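Setting Up Your Hesta Dehumidifier
By Ewan Moffat
Updated August

Section 3: Placement and first run

Read this section before you plug the unit in. If you have the Vesten wall bracket, skip steps 2 and 3 and follow the sheet that came with the bracket, then come back at step 4.

Before you start

Stand the unit upright for 8 hours after it has been carried or shipped on its side. The compressor oil needs that time to settle. If you brought it home upright, one hour is enough.

Check that you have the following:
- the main unit with the water tank fitted
- the drain hose and its rubber collar
- the washable filter, already in the rear grille
- the spare tank float, in a small bag taped inside the tank

CAUTION: Do not run the unit from an extension cord or a power strip. Plug it straight into a grounded wall outlet.

Choosing a spot

1. Pick the room with the worst damp and start there. One unit will handle a basement or a large living area. It will not dry a whole house through closed doors.

2. Set the unit on a hard, level floor. If the floor slopes, the float can stick and the tank light will come on early. Thin carpet is fine. On thick carpet, put a board under the casters.

3. Leave 8 inches of clear space behind the rear grille and the same at each side. The top vent needs more - keep shelves, curtains and hanging laundry well above it.

4. Keep the unit away from radiators, heating vents and direct sun. Warm air blowing across the sensor gives a false reading, and the fan will cycle on and off without doing much.

5. If you use the room for work or a hobby, place the unit against a wall behind you, with the top vent pointed away from your table. The outgoing air is dry and a few degrees warmer than the room. It will curl paper and can open up joints in wood furniture if it blows on them all day.

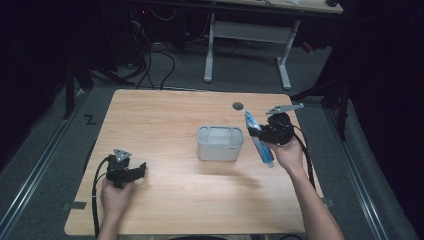
Fitting the drain hose (optional)

You can empty the tank by hand or let the unit drain by itself. Use the hose if the unit will be left running while you are away.

6. Turn the unit off and pull the plug.

7. Slide the tank out. Push the round plug out of the back panel from the inside. Keep the plug, as you will need it if you go back to using the tank.

8. Wet the rubber collar, push it over the end of the hose, and press the hose into the opening until the collar sits flat.

9. Run the hose downhill all the way to a floor drain or sink. Any rise along the way will hold water and back it up into the tank.

10. Slide the tank back in. The unit will not start without it, even when the hose is fitted.

NOTE: The hose supplied is the standard Rantala size. A garden hose will not fit.

First run

11. Close the windows and outside doors. Leave inside doors open if you want to dry more than one room.

12. Plug in the unit and press Power. The display shows the current humidity after a minute or so. Until then it shows two dashes.

13. Press Mode until the Continuous light comes on. Let the unit run this way for the first day. The display may read 80 or higher at first, and in a very damp basement it can sit at 100 for several hours. This is not a fault.

14. When the reading has come down and stayed down, press Mode again for Auto and set your target. We suggest 50 for living areas and 45 for storage.

CAUTION: Do not tip or move the unit with water in the tank. Empty it first.

What to expect in the first week

The tank will fill quickly to begin with, often more than once a day. Walls, carpets and stored boxes all hold water and give it up slowly. After the first week the unit should run less. If it still runs all the time, look for an open vent, a leaking pipe or a dryer hose that has come loose.

A faint smell of plastic on the first day is normal. Gurgling for a few minutes after the unit stops is the coolant settling - also normal.

If the display shows E2, the coil has iced over. Turn the unit off, let it stand in a warmer room until the ice is gone, and try again. The parts desk at Jedport stocks filters and floats. Quote part number 855 for the filter.

Related
Section 2: What's in the box
Section 4: Cleaning the filter and tank
Section 5: Error codes
Storing your unit for the winter
Vesten wall bracket fitting sheet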